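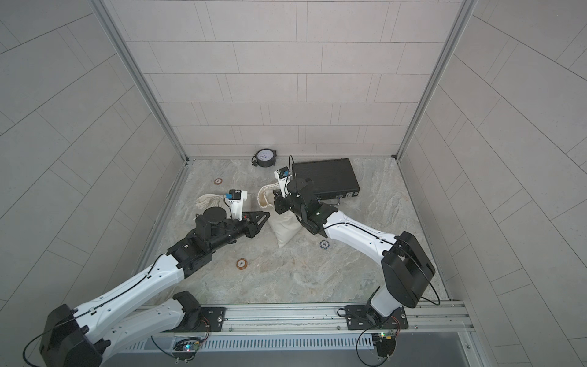 Drawstring bags for the loan games kit at Setwood

Individual project report, Textiles and Product Design
Imad Darwish
Group 3

Introduction

Setwood library in Enunham lends out garden games to families. Most of the sets go out in shop carrier bags, which split, and the smaller pieces get mixed up between sets. The library asked our course whether someone could make cloth bags for the loose pieces. I took this on as my individual project, which ran from September until the end of term.

The aim was to make a cloth bag with a drawstring that a child can open and an adult can close firmly with one pull. It had to stand up on a table while it was being filled, and it had to go through a normal washing machine. I also looked at whether the bags could travel inside a hard carrying case, as the library already had one it wanted to use for outdoor events.

What the library had before

I visited the library on two afternoons and went through the games cupboard with the staff. The sets I looked at were skittles, quoits and a box of large dominoes. The dominoes were the worst, with pieces in three different carriers and the instructions in a fourth.

Staff told me the bags were usually fine going out and a mess coming back. They wanted one bag for each set, in a plain colour that could have a label sewn on it. They did not want zips, as they had tried zipped pouches a few years ago and the sliders came off in the wash.

Choosing the cloth

I bought the cloth from Rernia, the fabric shop in Enunham. The choice was between a thin cream cloth, a heavier cream cloth and a dark blue one. I made one trial bag from each.

The thin one was easy to sew but fell flat as soon as I let go of it, so filling it was a two-handed job. The blue one left colour on a white tea towel in the first wash. The heavier cream cloth stayed up best with a few dominoes in the bottom, although it still slumped a little to one side. I used it for all the finished bags.

Cream shows dirt, and I raised this with the library before going ahead. They said they would sooner see the dirt and wash the bag.

Making the bags

Each bag is one long piece of cloth folded at the bottom, so there are only the two side seams. The top edge is turned over twice to make a channel for the cord. I cut the cloth 649 mm long before folding, which allows for both channels.

My first channel was too narrow. The cord went through with a safety pin but then jammed as soon as the cloth gathered up behind it. I unpicked it and made the next one wider, and the bag then closed without a fight. The side seams are sewn twice, with the second row close to the raw edge to stop fraying. I do not have an overlocker at home and the one in the workshop was being repaired for most of the term.

For the drawstring I used soft rope with a knot at each end. Thin cord looked neater but cut into the fingers when pulled hard. I left the ends long because small children grab at the ends and not at the neck of the bag. This does mean that when a bag is put down open, the ties spread out and can get caught under the next thing on the table. I would shorten them a bit if I made another batch.

Testing

I did three simple tests in the workshop at college. Mr Probert, the technician, let me use the end bench.

The first was opening and closing. I opened and closed one bag 40 times with the dominoes inside and checked the channel after each go. The stitching held. One knot worked loose towards the end and I retied it with a double knot, which I then used on every bag.

The second was lifting. I filled a bag with the quoits set and lifted it by the gathered neck and then by the rope ends. It was steadier by the neck. Lifted by the ties it swung and turned, and the bottom corner knocked against the bench.

The third was washing. The heavier cloth shrank more than I expected, mostly in length, and the domino bag came out too tight to get the last pieces in. I should have washed the cloth before cutting it. For the second batch I did, and those bags kept their size.

Packing the case

The library's case is a hard black one. I tried it with the bags lying flat and with them standing. Standing bags stopped the lid from closing, so they have to go in on their sides with the necks pointing the same way.

It works better to squeeze the air out of a bag before pulling the string tight, otherwise it puffs up and takes the room of two. Empty bags can be folded and pushed down the side. The skittles do not fit in the case at all and will have to be carried separately. I had not measured them before I offered to try this, and I should have.

Costs

The cloth, rope and thread were paid for by the library. I kept the receipts and gave them in with my log book. Each finished bag weighs 277 g with its rope and label, heavier than a carrier bag by a long way, but staff did not mind this when they picked one up.

Evaluation

The bags do most of what was asked. They close with one pull, they can be washed, and the staff can see from the label what should be inside. The standing up part is only half solved. A stiffer base would help, perhaps a second layer of cloth across the fold, but it would take longer to dry.

The biggest mistake was not washing the cloth first, and it cost me a week. I also spent too long on the blue sample when the library had already said they wanted something plain.

The library has asked for bags for two more sets. I have left the paper pattern with them, with the shrinkage and the wider channel marked on it - Mr Probert has a copy as well.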